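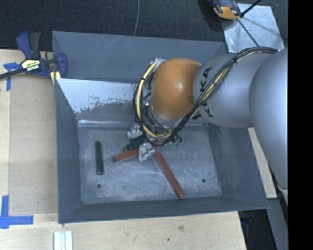 A metal bin with sloping walls and a scuffed floor.

Hopper (container)

A hopper is a bin whose walls lean inward, so whatever you tip in slides toward a smaller floor or outlet. I grew up near the grain hoppers at Kvam, so forgive me if I get carried away!

The big thing is wall angle. Grain is easygoing, but damp flour clings to almost anything (my old boss Margit Granström used to whack ours with a mallet, and I've done it too). If the slope is too shallow you get a "rathole", a narrow channel down the middle while the rest just sits there.

Paint wears off fastest where the load lands. At Plulwood we repainted every August, then gave up after 8 years and left the steel bare.

See also: Silo, Chute, Angle of repose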